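Posted in: Residents' Meetings / Minutes

BERORA COURT RESIDENTS' ASSOCIATION
Minutes of the open meeting, Saturday, May 30, 2026
Laundry level meeting room

Chair: Shuzhen Meng
Minutes: Hongjun Deng
Apologies: the management office, by email, with no reason given

1. Minutes of the last meeting

Accepted with one change. The last minutes said the management office "will fix" the side gate. The email they sent says they "will look at" the side gate. The wording has been corrected. The gate still doesn't latch.

2. Clothing collection bin (Trarano)

This took up most of the meeting.

Trarano has offered to put a clothing and fabric collection bin next to the recycling area, free of charge, and to empty it on a regular schedule. The offer came as a four-page letter and a color leaflet. Shuzhen had put copies on the chairs.

Shuzhen went through the letter. The main claim is that a building our size can expect to keep 1650 pounds of fabric a year out of the trash. Hongjun asked where the number came from. The letter doesn't say. It doesn't say what they mean by a building our size either, and nothing in it suggests they know our size. A resident from the second floor pointed out that the leaflet has a different number on the back, 384 pounds, for what may be the same thing or may be something else. We could not work out which.

There was a long talk about where the clothes go. The leaflet says they are "given a second life." Several people wanted to know what that means in plain terms: sold, given away, cut into rags, shipped somewhere, or burned. Shuzhen said she had called and asked. She was told that it depends on quality and on demand. She asked what share goes to each and was told this could be looked into. That was some time ago and she has heard nothing since.

A resident who used to sort for a thrift store said most of what people drop off can't be sold, and that stained or torn items make up far more of it than donors like to think. She is in favor of having a bin. She just doesn't believe the leaflet, and would like it kept off the notice board.

The point was made that free doesn't mean the bin costs us nothing. It takes up space, it will collect bags around its base when it's full, and people from outside will use it. The last time we had something free next to the recycling area it was the book shelf, and by winter it held two phone books and a broken fan. Others felt this was unfair to the book shelf, which did well for a summer.

On money: the letter offers the association a "community payment" of $200. The word "annual" is in the heading of that paragraph and missing from the paragraph itself. Hongjun does not think we should count on it more than once. It was also noted that the payment comes after a "qualifying period" and that no length is given for the period.

On getting out of it: the agreement renews itself unless we cancel in writing. Removing the bin early is at our expense. Nobody present liked this clause and it was read out twice.

Agreed: No to the agreement as it stands. Shuzhen will write to Trarano with the questions below and ask for answers in writing. If the answers are good we will look at it again.

- Where do the clothes go, by weight, for the last full year?
- Which of the two weight figures applies to us, and how was it worked out?
- Is the payment yearly, and when is the first one due?
- Who cleans up around the bin, and how soon after a call?
- Will they drop the automatic renewal?

Vote: seven in favor, none against. One person had gone out to move a car.

3. Other ways of dealing with old clothes

Since it had come up, people were asked what they do now. Mostly they put things in a bag, leave the bag in the hall closet, and trip over it. Two people take theirs to the thrift store on Song Street, which closes its donation door whenever it is full and does not post the hours.

Hongjun suggested a swap table, held in this room one afternoon in June, with everything left over going home with the person who brought it. The last part matters. Without it we are running a collection bin ourselves, with worse equipment.

Objections: that people will bring junk; that nobody will take anything home again; that it will be the same five coats going around in a circle. All fair. It was said in reply that it costs nothing to try once, and that we'd at least know where the clothes went.

Agreed: Try it once. Rules to be kept to a single page. Clean items only, no pillows, no single shoes. Hongjun to write the sign.

4. Heating app (Zotirance)

The management office wants every apartment to sign up for the Zotirance app before fall. Their notice says it will "put you in control of your comfort." The thermostats we have already do this when they work. Residents asked whether the app fixes the ones that don't. The notice is silent on that.

There was concern over what the app collects and who sees it. Shuzhen read the privacy section aloud until asked to stop. It appears to allow sharing with "partners," who aren't named.

Agreed: Ask the office whether sign-up is required or only encouraged, as the notice uses both words. Residents may wish to hold off until we hear back. The association is not telling anyone what to do.

5. Hallway lights

Third floor still flickering. The contractor has been and says it's normal. The third floor disagrees.

6. Any other business

Bike room: a tag will go on every bike at the end of June. Untagged owners' bikes will be dealt with in some way still to be decided. It was pointed out that this is the same plan as last year, and that the same bikes are there.

Coffee: the machine in this room has been unplugged and will stay unplugged until someone reads the manual.

Shuzhen reminded everyone that clothes for the swap must stay in your own apartment until the day. Please do not start a pile down here. Sort before you come, fold what you can, and be strict with yourself about what anyone else would want.
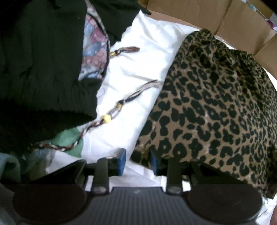
Anything left in this room after the swap will go back to its owner's door if we know who that is. If we don't, it goes on the agenda for the next meeting, date to be set once Trarano has replied or has clearly decided not to.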